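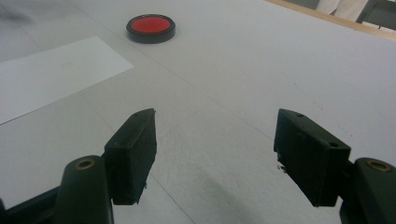 Workshop tips from the Turkness robotics club: looking after your gripper and your table

Every year, once the new members have settled in, the same small troubles come round again, and every year I find myself saying the same things while somebody hunts for the right hex key. So I have finally written them down, with a good deal of help from Estíbaliz Valcárcel, who has run the Skanow challenge evenings with me for 7 seasons and has far more patience than I do.

Wiping down the fingers

Finger blocks pick up dust, crumbs of paper and little frayed bits along the bottom edge, and you would be surprised how much that matters when you are trying to pinch something smooth. A barely damp microfibre cloth does nicely. Go along the lower corners with an old toothbrush, and leave the blocks to dry for 15 minutes before you start. Please don't use kitchen spray, however tempting it is (we did once, and the whole set stayed slippery until December).

Small scuffs on the flat faces are nothing to worry about. If you can catch a fingernail in one, tell Xuân Hoàng and he will show you how to rub it down with 300 grit paper wrapped round a lolly stick. Go gently!

Bushings and joints

Brass bushings want very little from you. Open and close the gripper slowly with your ear near it, and if you hear a squeak, put one drop of light machine oil on a cocktail stick and touch it to the joint. Dab off whatever creeps out, or it will find its way onto the fingers and from there onto everything else.

Setting out the table

A pale matt tabletop is kind to beginners, as a bright puck shows up well against it and there is very little glare. Check for seams by running your palm across the surface. A puck that glides beautifully on one side of a join can catch on the other, so do your practice pushes in both directions.

We use plain white paper for target sheets. A dot of low-tack putty under each corner keeps the sheet from wandering, and it peels off again without a mark if you warm it with your thumb first. Sticky tape leaves a line of gum that takes white spirit and a lot of grumbling to shift.

Practising your approach

Open wide, come in low and slow, and only close once the puck is properly between the fingers. Most of the misses at the Mateos round last year came from people closing too soon, me included. Try 100 pick-ups at an easy pace before you bring out the stopwatch, and shake your hand out whenever it starts to ache.

Putting things away

Grippers go back in the Nunard boxes with the fingers open, and the oil lives on the top shelf with its lid on. Spare putty is in the biscuit tin by the sink, next to the actual biscuits, so do look before you bite.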